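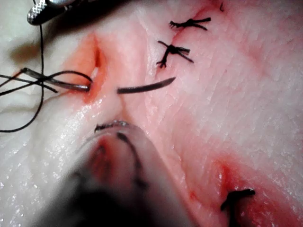

Curved needle passing beneath a reddened incision, with tied black sutures close by.

Lerkham Suture Pad Set: README

Maintained by Ilze Kuusk and Justinas Vaher
Last revised Sep 28, 2020

Contents

The set holds 371 clips of interrupted suturing on pale tissue pads. Each clip covers one stitch, from first needle entry to the cut tails. Clips are grouped by pad, and there are 14 pads. More than 2,000 stills are in a separate folder, labelled with pad code and stitch number.

Pads and incisions

Every pad carries several incisions, and they are closed one after another. Finished stitches stay in, so later clips from a pad will show earlier work. Pads in the Dravari group are softer and tear sooner if the bite is shallow. Red colouring along a wound is recorded in the notes column as light, moderate or heavy. It has no bearing on the stitch score.
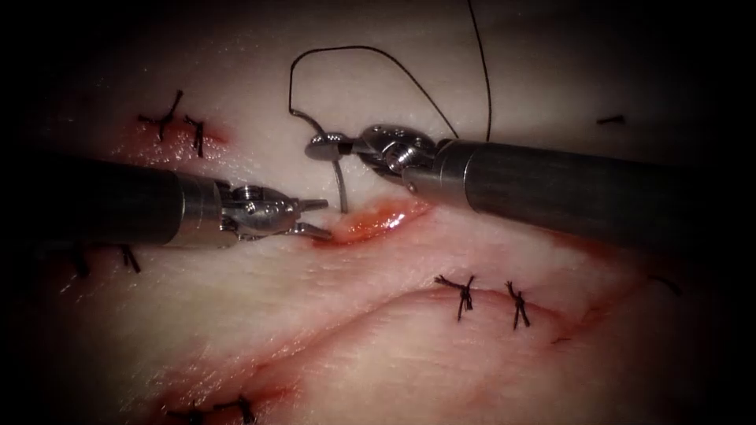

Curved needle held in the driver, its point entering the upper-left edge of the open wound.

Labels

entry: needle point goes into the first lip
exit: point shows on the far side
pull: thread drawn through to the tail
throw: one wrap and tighten, numbered from 1
cut: tails trimmed

Bite depth and spacing were scored by Siiri Juška. Deividas Avotiņš rescored 20 clips from the April batch, and both scores are kept. Where the two differ, use the second column.

Known problems

Glare on moist pads can hide the thread during a pull. Two clips from the Witlow folder have no cut label.
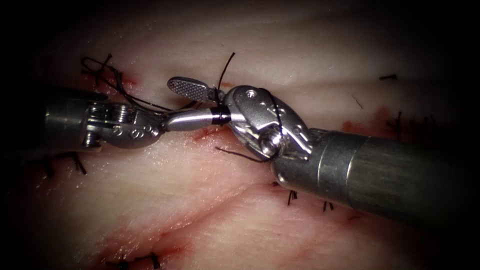 Is a stitch that was taken out and redone counted once or twice?
It's counted twice. The first attempt has an "r" after its stitch number, and the second takes the next number on that pad.

Corrections go to Justinas, with the pad code and stitch number in the subject line.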